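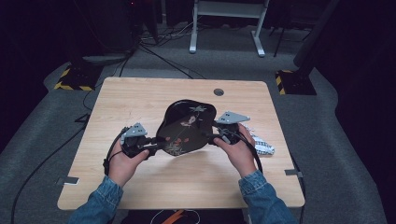
Illelthorpe Laboratory, Bench Notebook
October 2019
4 min read

Subject: Loss of jaw width signal, right Plirkex gripper, during the tray wiping task

Status: Open. The right gripper is withdrawn from recording until the replacement cable has been fitted and checked.

Summary

During session 1121 the jaw width reported by the right gripper stopped changing while the operator continued to work. The Jellby recorder accepted the frozen value as valid and raised no alarm. The fault was noticed at playback, when the right jaws were plainly closing on the cloth and the width trace was a flat line. The first bad record is episode 217. Episodes before that one have been reviewed and are accepted. Episode 217 and everything after it in the session are held back from the training set.

There was no injury and no damage to the tray. The matter is nevertheless entered as a safety item. The same width signal is used by the MacBrayne arm to decide whether an object is held, and an arm acting on a frozen value could release a lacquered tray over the edge of the table or continue to close on it.

Task as performed

The operator lifts the black lacquered tray with both grippers, sets it down, and wipes it with the patterned cloth. The part of the task that matters here is the change from tray to cloth. The tray is a hard, rigid load and holds the jaws partly open. The cloth lets them close nearly all the way. A correct trace shows a clear step between the two. In the faulty episodes the right side has no step, and the value stays where it was when the tray was last held.

The left gripper behaved normally throughout. Its trace was used as the reference for the comparison. 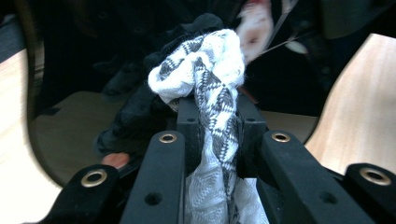
Checks carried out

1. Recorder. The Jellby log was replayed on a second machine. The flat section was identical, so the fault was present in the data as received. Time stamps continued to advance at the usual rate. This explains why the dropped-data check passed: it looks only for missing records, and none were missing.

2. Left and right exchange. The two grippers were exchanged at the recorder input. The fault followed the right gripper and its cable. The recorder input is cleared.

3. Jaw mechanism. The right gripper was opened and closed by hand on the bench with the cable lying straight. The linkage moved freely, the bushings showed no play that could be felt, and the reading followed the jaws over 1000 consecutive samples. Screws were checked for tightness. None needed attention.

4. Cable. With the gripper held low and the wrist turned outward, the reading froze. It came back when the cable was straightened. This was repeated with the same result. Moving the cable near the plug had no effect. Moving it close to the gripper body did.

5. Width sensor. Not yet tested with a known good cable. The spare in the drawer is the older type and does not fit.

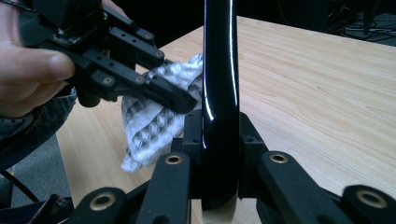 Hand-held gripper with its tip at the cloth, next to the glossy black piece.

Probable cause

A conductor in the right cable is believed to be broken close to the gripper body, with the ends touching when the cable is straight. The wiping motion puts the wrist low and bends the cable at that point on every stroke. Lifting the tray does not. The cable was last replaced in March, and the strain relief was carried over from the old one at that time. It should have been renewed.

The sensor board holds its last good value when the signal is lost. That behavior is documented by us and was chosen to smooth over very short gaps. No limit was ever set on how long the value may be held. This is a design fault on our side and is separate from the cable.

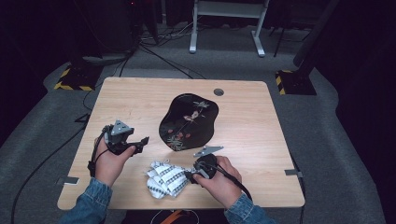

Tray resting on the table; cloth under the jaws of the right gripper.

Actions

Replace the right cable and its strain relief. Inspect the left cable at the same point, and replace it if the jacket shows whitening or a permanent bend.

Change the sensor board so that a held value is marked as stale. The recorder is to stop the episode on a stale mark and sound the tone. The MacBrayne arm is to stop in place on the same mark and keep its present grip.

Add a width check to the start of each session: both grippers opened and closed fully, once with the cable straight and once with the wrist turned outward. Both traces must be viewed on screen before recording begins.

Episodes from earlier sessions with the same cable are to be searched for flat width sections during cloth handling. The search script is written but has been run only on session 1121. Lifting episodes may be left until last.

No policy trained on the held-back episodes is to be loaded on the arm. The one now on the arm was trained before this session and may remain.

Open points

The length of hold that should count as stale has not been agreed. Two sample periods has been proposed. The bench test needs to be repeated with the new cable before a value is written into the board, as normal jaw noise on soft cloth may be enough to trip a short limit.

The tray was inspected under the bench lamp on both faces and along the rim, then returned to its box.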